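23 January 2026

Back on the key and tempo detection for the Karakaya set. I left the batch running overnight, all 1044 tracks, and it got through everything except 6 that it wouldn't open at all. Those are the ones Chiharu ripped from the old minidiscs, so no big surprise there. I'll ask her if she still has the originals somewhere.

Tempo looks good on the dance stuff and pretty silly on the slow stuff. "Putordale" came out at 173 BPM, and anybody with a foot to tap would call it half that. Same doubling on most of the ballads. I put in a rule that halves anything over 160 if the kick only lands on every other beat, and that fixed a whole bunch of them, but it also halved two drum and bass tracks that were right to begin with (sorry, Hatice, I know those are your favorites). Rule is off again until I think of something smarter. 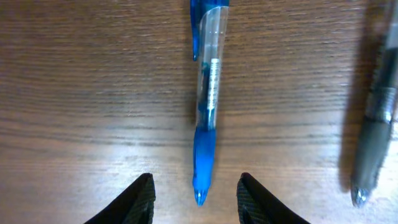
Keys next. The detector keeps mixing up A minor and C major, which I expected, they share all their notes, and for harmonic mixing it hardly matters as they sit on the same number of the wheel anyway. What does matter is the fifths. It called "Under" E minor and I'm sure it's B minor, I played along on the little keyboard three times to check. I've gone back to marking these by ear on a printed list, with a blue ballpoint like the one on the brown tabletop up there, so if you find blue ink next to a key, that's me and not the software. Got through 18 this way before my ears gave up!

One thing that helped a lot: skipping the first thirty seconds. So many of these open with a drone or a vocal sample that's in some other key altogether, and the detector weighs it the same as the chorus. "Rirken" went from nonsense to G minor just from that.

Hatice wants the list sorted by key first and tempo second. I had it the other way around, easy to swap. Still to do: rerun the ballads with the intro skip on, and put the old tempo values back for the two I wrecked.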